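Skuvham Forum > Small arms and grippers > Faults and safety

Gripper lets go on fault 2097, dropped a plate

Idun Brekke
30/06/2022

Hi all, long time reader, and I finally have something dumb enough to post. I've got a two-arm cell running on the Uter controller, tabletop size, sorting dishes in and out of a plastic bin. It ran nicely for more than 130 cycles and then one gripper threw fault 2097 halfway through a lift and just opened. Full open! The bowl went back into the bin from maybe hand height and now I have a chip in a rim and a sliver of glaze I had to go hunting for with a flashlight.

My understanding was that 2097 is a current limit warning and the fingers should stay where they are. Mine don't. I reset it, it runs happily for a while, then it does it again, and the worst part is that it seems to like picks from inside the bin. The bowls sit close together in there and a finger has to go down right next to a wall of glaze, so if it presses sideways I guess the current climbs? 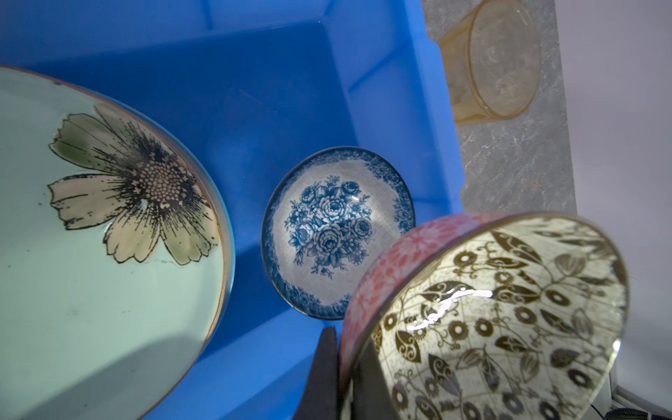 Wrist cam, down in the bin with the bowls

I've already lowered the closing force, swapped the finger pads and reseated the connector at the wrist. No change that I can see. Has anybody had this?

Sixten Kristiansen

Had it last December. Check your fault reaction setting before you touch anything else. The factory default after the firmware update is "release", and it's in the gripper page, not the arm page, so everyone misses it. Set it to "hold" and you'll keep your dishes.

I'd also look at the approach. If the finger is leaning on the outside of a bowl before it closes, the drive is already working hard and you've used up your margin. Come in straighter.

Lorraine Lowther

Please don't just flip it to hold and walk away. Release is the default for a reason. If you get a hand in there and the gripper faults while closed, hold means it stays clamped on you until someone finds the right menu. I'd take a broken bowl over that any day of the week.

Idun Brekke

Oh boy, okay. Sixten, you were right, it was on release. I switched to hold with the speed turned way down and I'm standing next to the stop button. Lorraine, I hear you, I'm keeping my hands out!

New wrinkle though. With hold on, I still get the fault, and now I end up with a plate parked in the grip up on its edge by the bin and I have to get it out somehow. That's the bit that makes me nervous. If I clear the fault, does it open? Does it re-home? The manual has one line about it and the line is not helpful.
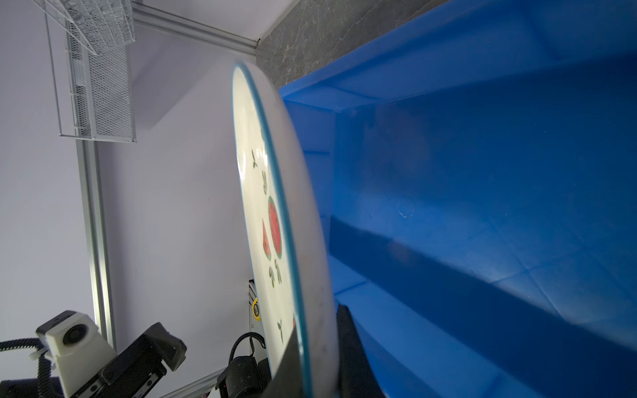
Plate on edge between the fingers, bin right beside it

It's a thick plate and it's glazed, so it isn't exactly grippy. For now I've put a folded towel in the bin and on the table before every run, and I take it back out if I want clean camera data, which gets old fast.

Britt-Marie Lindholm

Clearing the fault re-homes the fingers on mine, meaning they open first. So support the plate before you clear. Hit the stop, confirm the arms are really off, get one hand under the plate, and have a second person do the clearing. I know it sounds fussy.

And I'd look at the cable. We had a wrist cable with a loop that pulled snug at one wrist angle, and the fault only showed up on tilted picks. I spent 17 days blaming the force setting.

Sixten Kristiansen

A cable gives you a comms dropout, that's a different code. 2097 is current. I'm not saying don't check it, but I'd bet on the approach angle.

Britt-Marie Lindholm

On the old firmware, sure. On ours a bad ground showed up as 2097 too. I have the logs.

Idun Brekke

Well, you two can fight it out, I'll test both. I taped some slack into the cable and did 3 runs by hand guiding with the wrist tilted. One fault in there, so not cured. Tomorrow it's straight approaches only, plates first and then the bowls.

One more thing I should have said at the start is that both arms work over the same patch of table, between the plate and the bin. So if one side holds and the other keeps moving, I'm not sure I love that either. Overall view of the setup so you can tell me where I'm being silly:

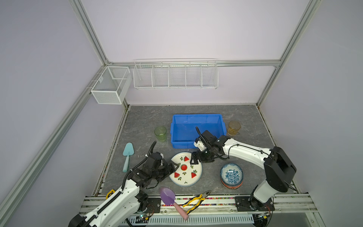 Kalliopi Dimitriou

The second arm is what I'd worry about. On Uter a gripper fault doesn't stop the other arm unless you link the two channels, and they ship unlinked. So whichever way you go on hold or release, link them first. It's a checkbox under cell settings and it needs a restart to take.

Lorraine Lowther

Seconding that, loudly. I'd stop running it at all until it's done.

Idun Brekke

Unlinked!! Just looked. Okay, it's shut down and I'm doing the restart now. Does anyone know if linking them wipes the taught positions? I really don't want to teach the bin picks again.

Sixten Kristiansen

Didn't on mine, but back them up.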